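Can any home robot clear a coffee table yet?

Posted in Home & Appliances - 3 replies

wattlebark_mum
My brother-in-law is trying to talk us into a Bomeo on the 19 month plan. The Trolness shop says it tidies a living room while you're at work. I've heard that sort of thing before about a mop that now lives in the garage. Has anyone seen one deal with a normal table, with drinks and books and fruit left on it? I don't care if it can dance.

gatepost90
Depends what you call clearing. I had a Pornent on trial through September. It could pick up a plastic cup, most of the time, if the cup stood by itself and the blinds were down. Put the same cup on a coaster and it often brought the coaster along, then dropped it halfway to the kitchen. Magazines were worse. It would push one to the edge of the table and stop there until I came over.

Before paying anything, ask to see it do a table like the one below. A ribbed glass with a dark drink in it, on a coaster, close to the far edge. A bowl of fruit in front. Something small sitting on top of a magazine. Sun across part of the floorboards. Then ask how long it takes, and whether the salesperson is helping - mine had a tablet behind his back.
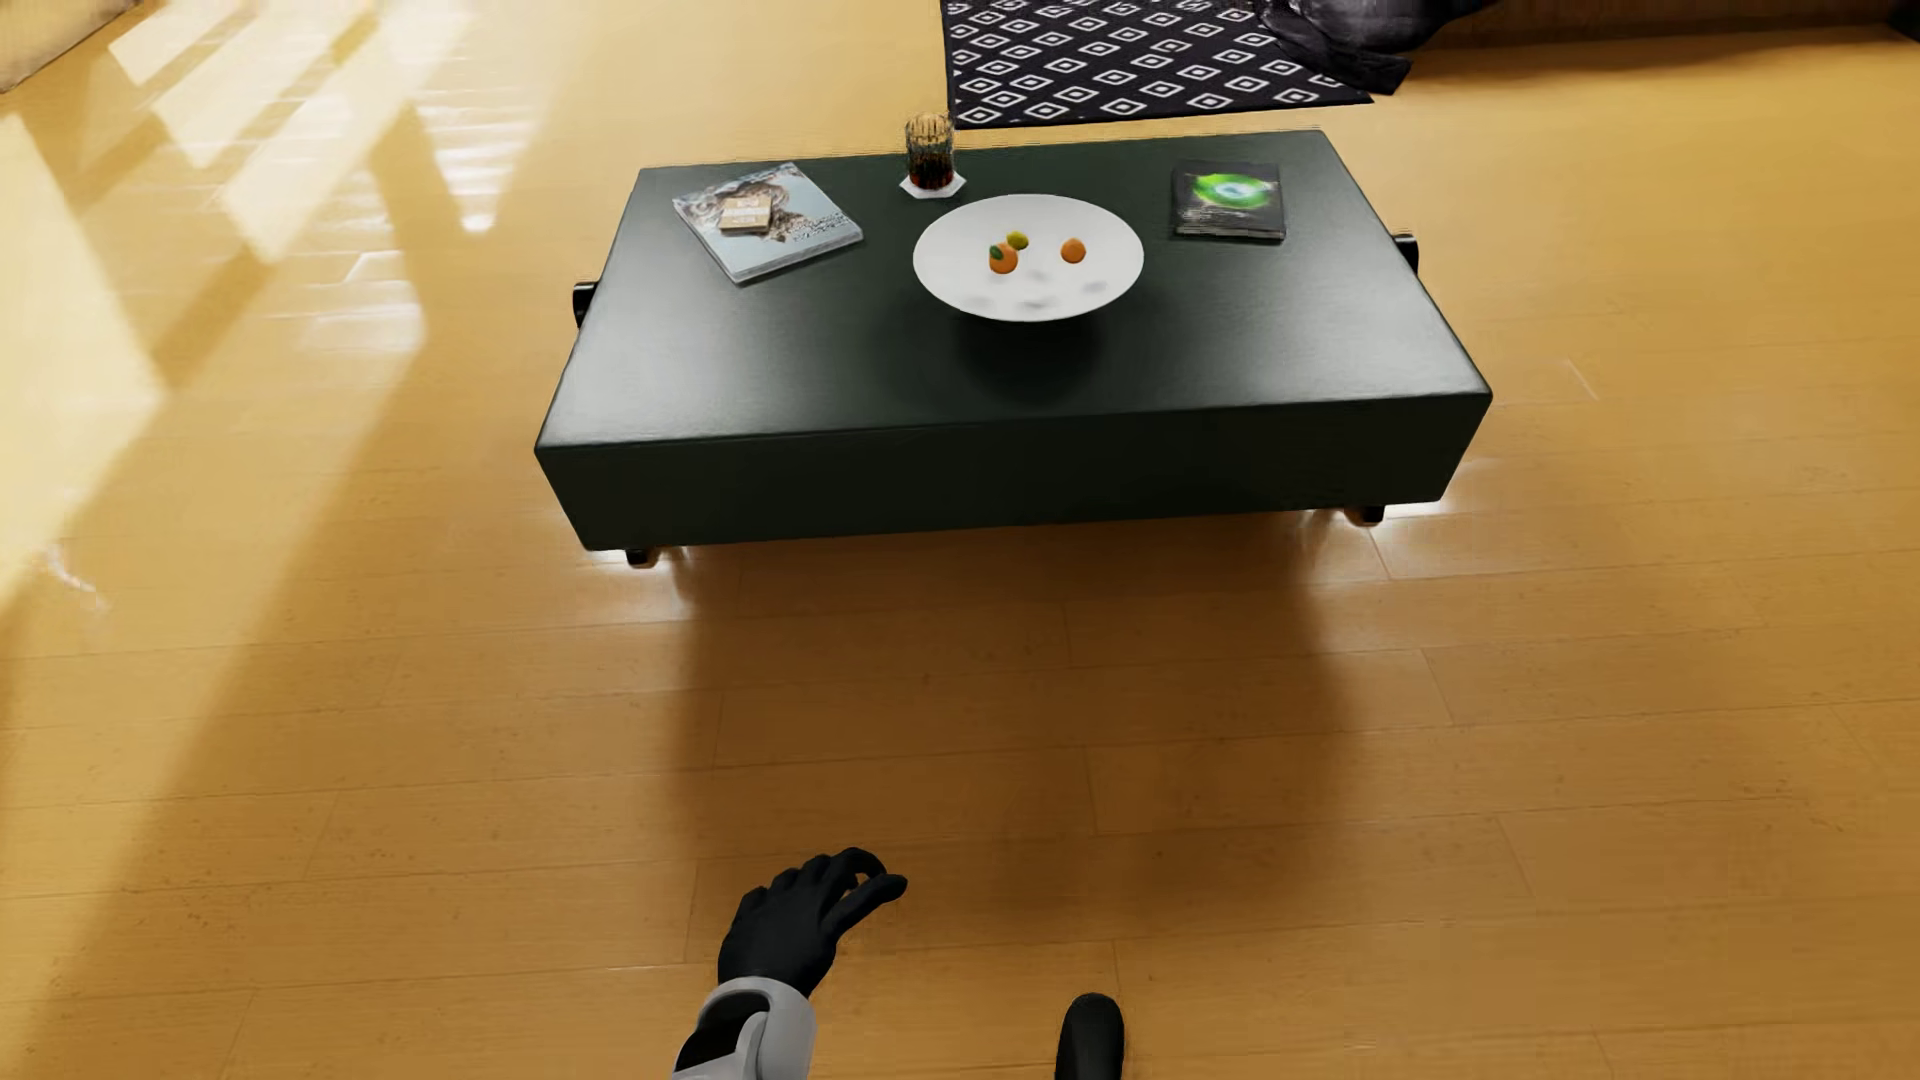 Hashmi_owner_1185 replied that this was a bit harsh, and that their Hashmi manages glasses fine after the last update. It does still need the drink tipped out first, and it won't go near books. They reckon it saves them ten minutes a day, but they also admit to tidying up before they switch it on.

dunnyroller
just get a tray mate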